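Chapter 4
Care Labels, Fibres and the Weekly Wash

Before you start: bring one item of clothing from home with the label still in it. Any item. Socks don't count, no label.

Most of us learned laundry from whoever did it at home. Fine, until the machine is different or the fabric is. This chapter covers reading a label, sorting by fibre and colour, picking a temperature, drying. Ironing is in the next one.

Key words: fibre, blend, colourfast, pilling, dye transfer, line dry.

4.1 What the label is for

Two jobs. One, tells you what the cloth is made of. Two, how to look after it. The fibre part is in words and percentages. The care part is mostly symbols: a tub for washing, a triangle for bleach, a square for drying, an iron for ironing, a circle for dry cleaning. A cross through any of them means don't.

Our practice label comes from the Trestley school uniform range. It says 70 per cent cotton, the rest polyester. Cotton soaks up water and takes its time drying. Polyester dries fast but hangs on to body odour. A blend does a bit of both, so you wash for the fussier fibre.

4.2 Sorting

Whites, lights, darks. Then reds on their own the first few times, becuase red dye is a known runner. Test a new garment first: damp white cloth, press on an inside seam, look for colour. Colour on the cloth means wash it separately.
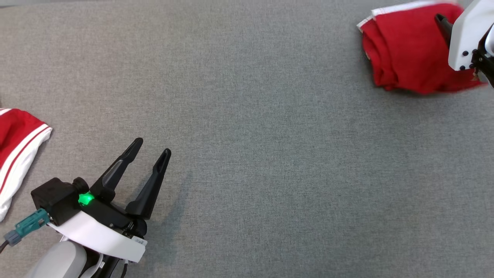
Fig. 4.1 Red garments on opposite sides of a grey surface.

Also sort by weight. Towels and jeans knock thin shirts about and that gives you pilling, those little balls of fluff. Zips done up. Pockets emptied, tissues especially.

4.3 Sportswear

Jerseys need their own rules. Cool wash, inside out, mild detergent. No fabric softener, it coats the fibres and the fabric stops moving sweat away from the skin. Printed numbers and names crack in a hot dryer. Line dry in shade if you can. Don't leave a damp jersey balled up in a bag overnight, mildew gets going quicker than you would think and the marks may stay.
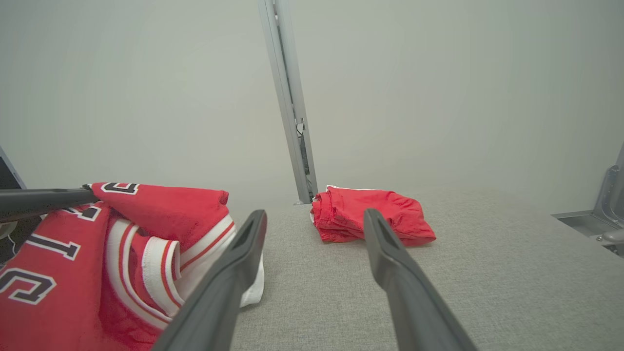 Why does sportswear still smell after a normal wash?
Body oils cling to polyester and cool water with too little detergent leaves some behind. Soak the garment in cool water with a little detergent before washing, and don't overload the machine.

4.4 The Ploresent class survey

For the activity at the end of the chapter you'll use results from the town of Ploresent, where 3000 households filled in a form on there washing habits. Table 4.1 has the totals. Look at the temperature column before anything else, then load size. Have your label handy and a pencil.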